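Day two with the Flanomen on loan from Omis, and I'm writing this at the kitchen end of the workshop with my tea going cold, because I want to get it down while I'm still grinning.

Setting up was far easier than I'd feared. The crate came up from Foltgate before nine, and Pushpa Shakya and I had the arm bolted down and talking to the laptop by half past ten. The guide is 19 pages long and written by someone who has clearly built the thing with their own hands. My one grumble is the cable along the forearm – it wants a proper clip near the wrist, and I've written to Omis to say so.

But the hand! I've tried 3 grippers this year and they were all pincers of one sort or another. A hand with a real thumb changes how I think about a job. I catch myself holding my own fingers over the table, working out how I'd go at a thing, and then trying the same on the arm. Pushpa says I look as if I'm playing an invisible piano.

We spent most of the afternoon on groceries and odds and ends. I like this part of a trial best, just putting ordinary shopping on a cloth and seeing how the fingers come down to it. Boxes interest me most, with those stiff edges, and crisp packets worry me most. Small smooth toys are somewhere in the middle. I want roughly 200 tries written up before I give Nishad a yes or a no, and he'll want them in a table, with the misses in as well.

Things I still don't know: what spare fingertips cost, how long they last, and whether the software will let me save a pose under my own name for it. I must ask about the warranty too. The loan runs to the end of May, so there's time.
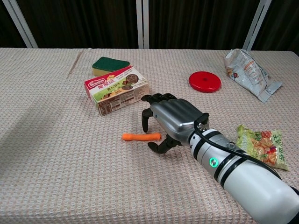 Tomorrow I'll start on the slower speed setting and work upwards, and Pushpa is bringing a bag of tins from home so we can try some heavier things. I've asked her for the dented ones as well.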